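Home Projects Student Reports Staff Contact
Search this site Enter keyword Go

June. Report by Rekha Iyengar and Subbarao Chowdary

Storing Chopsticks in a Shared Kitchen: Report of the Small Objects Group

1. Why we chose this topic

In our house, which is called Warrier, 10 students use one kitchen. The course asked every group to find a small problem of daily life and to study it with simple means. Our group discussed several ideas, for example the refrigerator shelves and the shoes at the entrance. In the end we selected the chopsticks. It may sound like a very small subject, and our supervisor Cremilda Sampaio also asked us if it is enough for a full report. We think it is enough, if the work is done with attention.

The problem is as follows. Chopsticks are long, thin and light, and they roll. In a flat drawer they mix with the spoons and lie in all directions. When a person is cooking, this person needs two sticks of the same length, and often finds one long and one short. Also, new chopsticks are bought before the old ones are finished, so opened and unopened packages are kept together.

2. Method

First we asked the people of the house three questions: how often they use chopsticks, where they look for them, and where they put them back. Seven persons answered in writing. Then we took everything out of the drawer and put it on the dining table. We worked on the tablecloth, and we recommend this to others, as the sticks do not roll on cloth so easily as on a bare table. 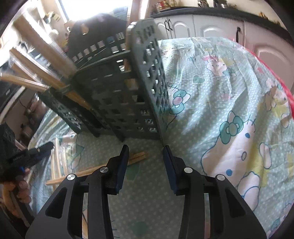

The sorting took more time than we planned. We had agreed on three groups, which are sticks in closed packages, sticks in opened packages, and loose sticks. The loose ones are the most difficult. The long sticks in clear packaging can be kept parallel on the cloth without any effort, but a loose pair in front of the green crate lies diagonally as it wants, and must be matched by hand. We put two sticks side by side, made the thick ends even, and looked at the thin ends. If there was a difference which we could see, they were not a pair. Subbarao made the matching and Rekha wrote the result in the notebook. The full count was 658 sticks, which surprised all of us. Most of them came from a large order that was left by earlier students of the house.

3. The containers

For the storage we compared two ways. The first way is to lay the chopsticks flat in a box with a lid. The second way is to stand them in a plastic container with square openings in the walls. Chandrasekhar Panicker, who lives in the house and cooks more than the rest of us, preferred the standing way from the beginning. We tried both and we agree with him, with some conditions.

Advantages of the standing way: the sticks can be seen from outside, the air can pass through the openings, and a person can take a pair with one hand. The disadvantage is that long sticks lean over the side. When there are too many on one side, the weight is not well divided and the container can fall. A further question was the plastic wrapping. Some of us wanted to remove it completely, and some wanted to keep it until the sticks are needed. Our decision was that the packages for the present month are opened and the others stay closed in the cupboard. 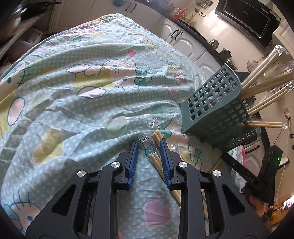

Figure 2. Chopsticks in the holder with part of the clear wrapping still on, and a small bundle on the tablecloth.

4. Results

After the sorting we kept a part of the chopsticks in the kitchen for daily use, and the rest went to the storage cupboard with a paper label. We asked the same seven persons again after two weeks. Five of them said that they find a pair faster than before. One person saw no difference. One person, Jagadeesh Venkataraman, said that he now eats with a fork because the good pairs are always taken by others. We include his answer as he gave it.

We did not measure the time with a watch, and this is a weak point of our work. We also did not study how the chopsticks are dried after washing. Wooden sticks should be fully dry before they are put back, and we think another group could continue with this question.

5. Rules for the kitchen

The house accepted the following rules, and they are now fixed on the cupboard door:

Put the thick end down.
Do not mix long cooking sticks with eating sticks.
Open a new package only when the old one is empty.
Put the torn wrapping in the bin, do not leave it on the table.
A single stick without a partner goes in the cup near the window.

6. Thanks

We thank Cremilda Sampaio for her corrections to the first version, and the people of Warrier who let us occupy the table at dinner time. The notebook with all counts can be borrowed from Rekha.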